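The rubber band situation

Sun 3 May

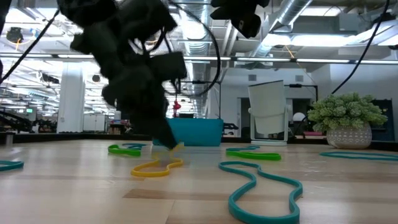 I own too many rubber bands, and I blame broccoli. Every bunch from the Grollby market comes strapped into one like it might make a run for it, and I was raised by people who considered throwing away a rubber band a minor crime. So they go in the drawer.

In March the drawer stopped closing. I bought a little tin to fix that, and now I have a drawer that doesn't close with a tin in it.

The colored ones are the worst, as I can't even pretend they're trash. Teal! Bright green! Somebody picked those colors. A plain tan band I can shoot at a wall and forget, but a yellow one gets spread out on the table and admired, and then it's back in the drawer with its friends. They never lie flat in a nice circle either. They go wavy, or fold themselves into a lumpy figure eight, and I stand there straightening them like I'm expecting company.

What do I use them for? Chip bags. The lid of the blue casserole, which has not fit since we moved to Gomonbridge. Once, a shoe. That leaves me with enough for 800 more chip bags, and I'm trying to cut down.

My sister says the school in Boltevden takes them for crafts. I called. They have plenty, thank you, and would I like some?

So I've bought a second tin. It was $2, and it's a very nice green.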